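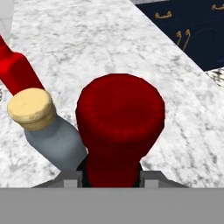

Isum is looking for people who run small video channels and would like some proper company while they try to grow them. We are opening the spring round of Stammont, our shared audience programme, and we would love to hear from you if you have been uploading for a while and feel that your videos deserve a few more pairs of eyes than they are getting. It doesn't matter much to us what your channel is about. Much of the first fortnight goes on the small still picture people see before they decide whether to press play, and we start with colour: a deep red, rounded top against pale marble with soft grey veins is easy to find even when it is shrunk to the size of a stamp, and a good many thumbnails we are sent have nothing in them that is half so easy to find. We'll go through yours with you, kindly, and help you make new ones.

There are 80 places this time. The last round had 158 applications, which was lovely and also rather overwhelming, so please do take a little care over yours and don't leave it until the final evening (we know, we do it too).

What happens in the programme

Stammont runs for five weeks, starting in April, and nearly all of it can be done from home. You will be put in a small group with other channel owners, mixed on purpose, so that a person who films allotments may end up swapping notes with a person who reviews second-hand keyboards. Each week has one evening call at 7pm, a task to do in your own time, and a written reply from one of us on whatever you have sent in. We watch the videos all the way through before we write anything. It takes ages and we wouldn't do it any other way.

The first two weeks are about titles, thumbnails and the opening half minute. After that we look at descriptions, playlists, end screens and the dull but useful business of answering comments, and then we get on to sharing. Members of each group watch and pass on one another's work where they think it would suit their own viewers, and only there.

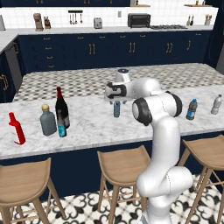

By that we mean that you are never obliged to recommend a video you didn't enjoy. We don't buy views, we don't trade subscriptions, and we will ask anybody who does either during the programme to leave it. If you have used a paid service in the past, tell us on the form and don't be embarrassed, as plenty of people have tried one and we would sooner know what your figures look like without it.

You will also have the use of Galanis, our own planning board, for the length of the round and for the summer afterwards. It keeps your upload dates, your drafts and your notes on each video in one place. It is a bit plain to look at, but people grow fond of it. You can take a copy of everything out of it whenever you like.

Who we are hoping to hear from

You should be 18 or over and have a channel with at least a handful of public videos on it, all made by you or by you and your friends. You can have any number of subscribers up to a few thousand, and if you have hardly any at all, please don't let that put you off. We ask for three or four hours a week and for you to come to the calls when you can. If you work shifts, or have children to put to bed at just the wrong moment, say so and we'll find you a group that meets at lunchtime.

You don't need an expensive camera. You don't need to show your face or use your own voice either. We would like your videos to be in English or to have English subtitles, simply so that the rest of your group can follow them, and we can't take channels that mainly repost other people's work.
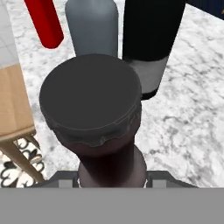 Ketsara Chantharasri told us she had put off applying twice, thinking that everyone else would be miles ahead of her, and that she finished the round with 1014 subscribers and, more to the point, with people in the comments whose names she recognised. She still meets her old group online every month, and she asked us to say that the homework is worth doing even on the weeks when you would much prefer to be editing.

We can't promise you a number like that, or any number. Some channels pick up quickly, some pick up long after the programme has ended, and a few people decide halfway through that they would like to make something quite different, and go off and do it very happily.

What it costs

Taking part is free. We ask instead that you let us see your channel statistics during the round and fill in two short surveys, one at the start and one at the end. We use the answers to plan the next round, and we won't publish anything about your channel without asking you first.
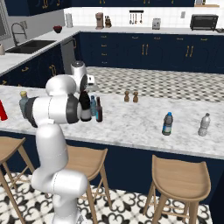

White robotic arm over the marble kitchen island, with its gripper among the bottles.

There is one optional get-together in Tumholm towards the end, with lunch, tea and a long afternoon of watching videos on a big screen. We can help with train fares, so do tick the box if that would make the difference.

How to apply

Fill in the form on the Stammont page with a link to your channel, the one video you are proudest of, and a few lines on what you would like to be different by the summer. A few lines really is enough. If forms are a trouble to you, record yourself talking for a couple of minutes and send us that. Applications close at midday on the last day of the month before we start, and everyone who applies will get a reply, whether or not we can offer a place.

Questions about access, timing or anything else can go to Vichien Kamolrat through the contact page. Please put "Stammont" in the subject line so that it reaches the right inbox.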